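1/ Seventeen posts' worth of feelings about sorting small electronics and I am going to squeeze them into far fewer. You're welcome.

2/ Background: I have a shoebox. Everyone who has ever opened a gadget has the shoebox. Mine says HONDUM FAN PARTS on the lid and has not contained a Hondum fan part since last September.

3/ Every tutorial says to sort by type. Boards with boards, wires with wires. Lovely. Then you pick up a board with a wire on it and have to go sit down for a bit.

4/ So now everything goes into yellow bins, one floor of bright plastic per category, and I have to say a red board looks fantastic on it. Like a condiment situation.
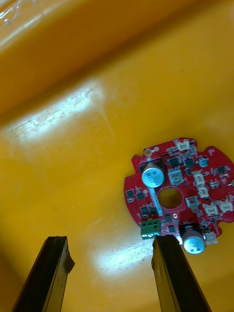 Round, red, hole in the middle. The doughnut of circuit boards.

5/ I'm fond of the round ones. The square boards stack and behave. A round one with notches in its edge fits no divider ever sold, and I've bought 34 dollars of dividers to check.

6/ Also the two big capacitors stand up like grain silos, so forget about putting anything flat on top. Please don't poke those, by the way. Capacitors can hold a grudge long after the power's gone.

7/ Look at all the little white connector headers, though. Each one is waiting for a plug that is in a different box, in a different closet, labeled "misc."

8/ I did try the Pindus method, where you photograph each part, print the photo and tape it to a drawer. I got to part 6. I now own a drawer with a picture of a screw on it and I keep batteries in there.

9/ What has held up is a metal tray in the middle for anything undecided. Line it with white paper. Small parts show up against it and you can write on it, mostly question marks.
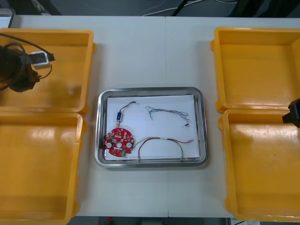
Yellow for the decided, steel for the undecided. Guess where the wires are.

10/ Four yellow trays and the wires are still in the middle one. There's a red, green and brown harness that could go under "wires" if I believed in wires as a category. I have been hurt before.

11/ The dark blue bundle is its own problem. It has one tiny black connector on the end and the rest is hair.

12/ People keep recommending the Zastley cable comb. I have the Zastley cable comb. It's in the shoebox, under the wires.

13/ Current rule: if a thing has sat on the paper for 62 days, it gets a tray or it goes to e-waste. The clock started 4/2/26 and I have already moved the goalposts once.

14/ Replies are open for tray labels. "Misc." is taken.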